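Hodgate Releases Wornis 2, and Asks Buyers to Read the Failures First

Hodgate today released Wornis 2, its grasp planning software for single-arm robots. February's simulated trials covered 1,347 attempts. The planner missed 653.
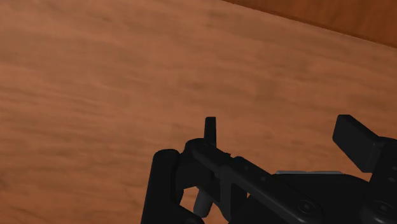
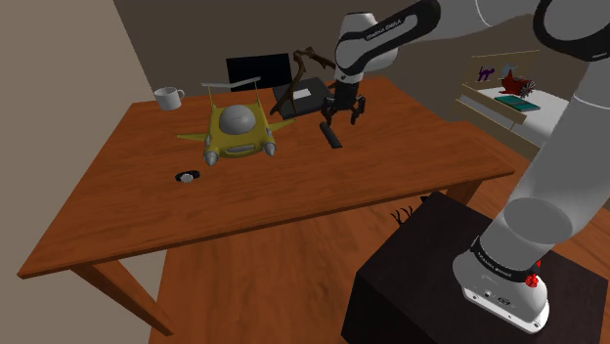
Wrist and room views from the simulator.

What we are not claiming

"A rendered table is a forgiving table," said Liam Ó Gríofa, who ran the trials. "I wouldn't buy on these numbers." No hardware results are included. Failure logs ship with the software.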